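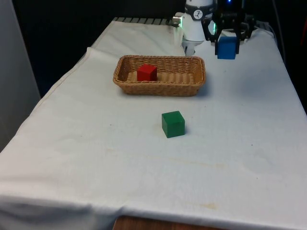

Gripper week, part two. Or part three if you count the afternoon I lost to the wrong bolt pattern.

Quick recap for anyone who missed August. I have two grippers on loan, the Jurnar and the Flunus, and one arm to hang them on, and I need to send one of them back. Same task for both: pick up a cube, put it in the basket, go get the next one. Red, green, blue. Dull on purpose. I've read enough gripper reviews where somebody picks up an egg once and calls it a day.

So, numbers first. 317 pick attempts in total across the two, not split evenly (sorry, will get to that). The Jurnar did 225 of them, the Flunus only 92. Would have liked it closer but the Flunus cable kept working itself out of the connector and every time that happened I had to stop, home the arm, start the count over for that batch. After the fourth go I taped it. Should of taped it at the start.

The Jurnar

Heavy. You feel it when you bolt it on, and the arm feels it too – had to redo the payload setting twice before the joints stopped complaining on fast moves. Once that was sorted it just grips. Close, lift, carry, no wobble in the fingers that I could see. Four drops total. Three of those were my fault, grasp height too high so it only had the top edge of the cube. The last one I can't explain and I've watched it back more times than I want to admit.

Don't like: the width. It's bulky around the knuckles and going down into the basket near a rim is tight. If there's already a cube in there and you want to put the next one right beside it, you have to think about which way the hand is turned. I ended up rotating the wrist 90 degrees for every place, costs a bit of time on each cycle. Not a huge deal for cubes. Would be a huge deal for a deeper bin.

The Flunus

Lighter, quicker to close, much nicer to talk to. Commands are sane, the feedback comes back fast, and it tells you when it has something in its fingers instead of leaving you to guess from the position. I really wanted this one to win.

But. Slipping. Not dropping so much as a slow twist – cube goes in square, comes out a few degrees off, and by the third one the basket looks like somebody threw them in. I cranked the force and it got better, then the motor got warm and I backed off again. Different finger pads might fix it. I've asked, no answer yet.

The controller thing

Half of what I'm blaming on grippers might be the controller. I was on the Ra for the first few batches and swapped to the Fekden halfway thru, which I know, I know, change one thing at a time. The Ra was dropping messages whenever the camera stream was up at full rate. The Fekden doesn't. The 951 lines of config I had to port over were not fun and I'm sure at least one of them is wrong.

Trinidad Herrero emailed after the last post to ask why I don't randomize the cube positions. Fair. I do now, sort of – I move them by hand between runs, anywhere on the cloth in reach of the arm, basket stays put. A proper random placement list is on the todo. She also said to log finger current on every close, and that was the best advice I got all month, you can see the slip starting before the cube moves.

Where I'm at: leaning Jurnar. Boring answer. It's the uglier one to work with and I'll be swearing at that driver all winter, but it holds on to things.

Still to do before the Flunus goes back in its box:

rerun its batches on the Fekden only
try the rubber pads if they turn up
green cube last insted of first, see if the order matters at all
find the other hex key

More when I have it. If you've run the Flunus with anything other than the stock pads leave a comment, I'd like to hear what force you settled on.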